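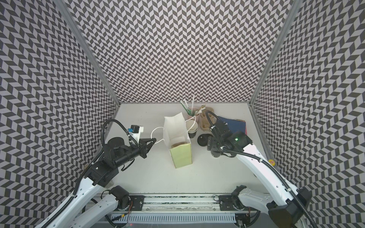

I have been trying to get better at giving presents for a couple of years now, and I think this fall I'm finally getting somewhere. My problem was never the spending. It was the panic the night before, when I'd drive to whatever was still open and come home with a candle. I own so much gift wrap I can't stand to look at it, and I still end up with a plain bag like the white paper one with the twisted handles, which suits me fine. It's what goes in it that used to keep me up.

So, the notebook. My friend Padmavathi has kept one forever, and last September I copied her. Every person I buy for gets a page. When somebody mentions a thing they like, or complains that their can opener is terrible, it goes on the page (I do this in the car afterward, I'm not a monster who writes at the dinner table). My sister-in-law Shobha once said she missed the lemon pickle from the shop near her old apartment. I wrote it down in February and gave it to her in August, and she cried a little bit! Over pickle!

The other thing I changed was the budget. I added up last year's presents and got $2181, and I had to go sit on the porch for a while. A lot of that was guilt money. I'd forget a birthday, feel awful, and then buy something way too big to make up for it. My uncle Mohandas got a coffee machine that way and he drinks tea. He keeps his mail on it.

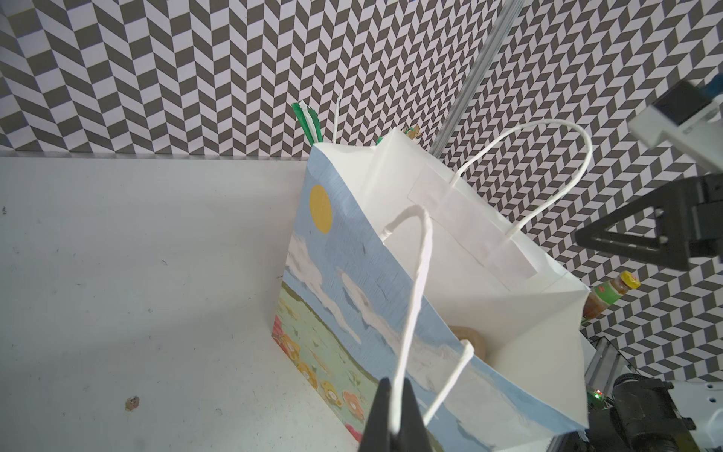 This year I'm at $292 so far, with the big holidays still to come, and I don't think a single person has noticed a difference. Most of what I give now is small and gets used up. Tea, good soap, a paperback, flower bulbs in the fall. Small things also let me mix and match – two or three little presents together look like a lot more than one medium one, especially if they stick up out of the top a bit.

I do have a soft spot for a bag with some sort of cheerful picture on it, a sun and clouds and a few flowers in a field, that kind of thing. I save them and send them back out. Indira and I have been passing the same one between us for so long that the handles have gone fuzzy.

What I haven't solved is teenagers. My niece Saranya turns sixteen soon and her page in the notebook says "socks?" and then, in different ink, "NOT socks." I asked her straight out and she said she'd like money, or possibly a lizard. If you have a teenager and they've liked a present in the last year that wasn't cash or a reptile, please leave me a comment, I have until the end of the month.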